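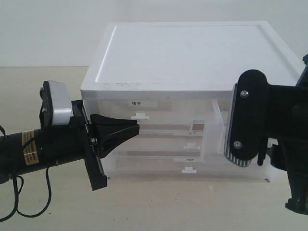
Been asked to write the bench rules for two-arm work at Kozan. The old rules were one page and said "be careful" twice. Thread, for anyone stuck with the same job.

Rule one: write the label down exactly as it's printed. Ours says 筷子, chopsticks. Before this rule the Pindis log had it as "box", "clear box", "tray thing" and, for 9 days in August, "Steve".

Rule two: log what the label says and what's inside as two separate fields. A label is a claim. I have opened a lot of drawers in my life.

Rule three: cables. A loop hanging off the arm is fine until the arm goes somewhere the loop didn't plan to. Run the full reach at slow speed first and watch the cable, not the gripper. Everyone watches the gripper.

Rule four: if two arms are coming at one object from opposite sides, decide in writing which one touches first. "They'll work it out" is how we lost a lid. It's still behind the cabinet.

Rule five: see-through plastic gets its own checklist. Depth sensors have opinions about it and so does the light at 4 pm.

Rule six, the unpopular one: stop means stop. If you hit the button, you write a line saying why, even if the why is "felt weird". Of 172 stops in the Memska notes, 130 have no reason at all. One just says "no".

Somebody wanted the Rutine template instead. It has a field for wind speed. We're indoors.

Draft goes up on the wall tomorrow. Comments in pen please, last time it was marker and we had to repaint.

19 Nov 2022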